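Subject: Re: open day demo, start state

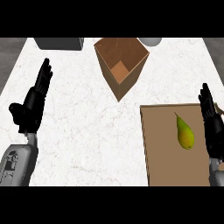 1. Start state
Pear on the closed flat box, open box empty, both hands open. This is the simulated table, and I want the Rutgate demo to open on it.

2. Running order
Sim first, 2 p.m., then questions. Visitors from Peltcombe get the second slot.

3. Seeds
Ladan Kiani wrote:
> Do we show seed 524 or 540? The grasp
> margins differ and I need to load one
> before the doors open.

540 — the config is already on the demo machine. Keep 524 as the spare and leave the playback rate alone.

Golshifteh Kermani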